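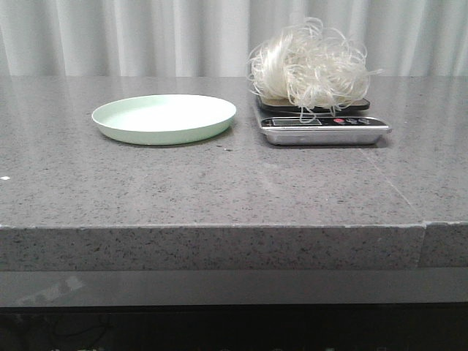

The night train to Hirstead left Drakberg at 14 minutes past nine, and Soon-im Ha had the car to herself until the second stop. She was bringing her father's conductor's watch to the depot museum. It had gone missing from his locker the September he retired, and had come back to her in a box of old timetables.

A woman with a canvas bag sat down across the aisle and put out her hand.

"Shoshana Lindqvist," she said. "I drove freight on this line. Is that a Dratus?"

Soon-im turned the watch over. The number on the back was 2,845. 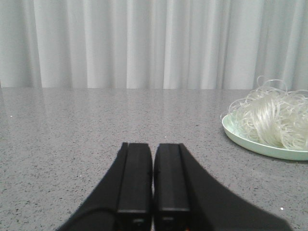
The curtain and the gray counter.

"Your father lent me that for one shift," Shoshana said. "Mine had stopped. I put it back in the wrong locker, and by the time I found out, he was gone."

"He looked for it for years."

"I wrote to him twice."

The train slowed for the Laizer grade and dropped to 40.
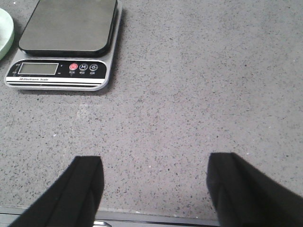
Soon-im wound the watch four turns and held it to her ear. Then she passed it over.

"The museum opens at ten," she said. "You could come and tell them what it was used for."

Shoshana checked it against the clock above the door and set it forward two minutes.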